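Mirnau dumpling

The Mirnau dumpling is a plain boiled dumpling made from stale rye bread, buttermilk and chopped leeks, and it has been eaten for as long as anyone can remember in the hill villages between Landeg and Irneck. It is a homely sort of dish, usually served in broth on the first evening and then, if there are any left over (there generally are), sliced and fried in butter the next morning.

Preparation

The bread is cut small and left to soak in warm buttermilk until it can be squashed between the fingers. Leeks are cooked gently in a little fat, and go in with an egg, salt, caraway and just enough flour to hold it all together. Cooks in Landeg like to add a spoonful of grated hard cheese, a habit frowned upon in Irneck, where marjoram takes its place. The dumplings are rolled with wet hands and simmered, never boiled hard, for some 18 minutes.
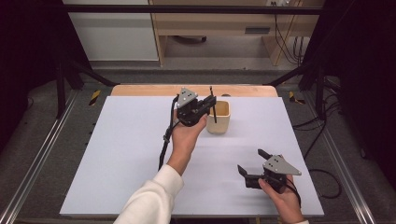 A thin black stick held over a small pale wooden cup.

Serving and customs

Broth is the usual partner, beef in winter and mushroom in the warmer months, with a good scattering of chives. Families in the upper valley eat the dumplings with stewed plums instead, and will happily tell any visitor that theirs is the older way, although no written record settles the matter either way.

Each August the village of Mirnau, which has 1,183 inhabitants, holds a dumpling supper on the meadow below the Lustberg, with long tables, a brass band and a great deal of friendly arguing over the caraway.

Written sources

The earliest known recipe is in a household book kept at an inn on the Lustberg, and calls for 17 dumplings from a single loaf, so they must have been rather small. The local cookery writer Heidrun Thaler copied it out in full for her collection of valley recipes, published on December 16, 2021, together with three later versions from Irneck kitchens.

See also
Bread dumpling
Leek soup
Rye bread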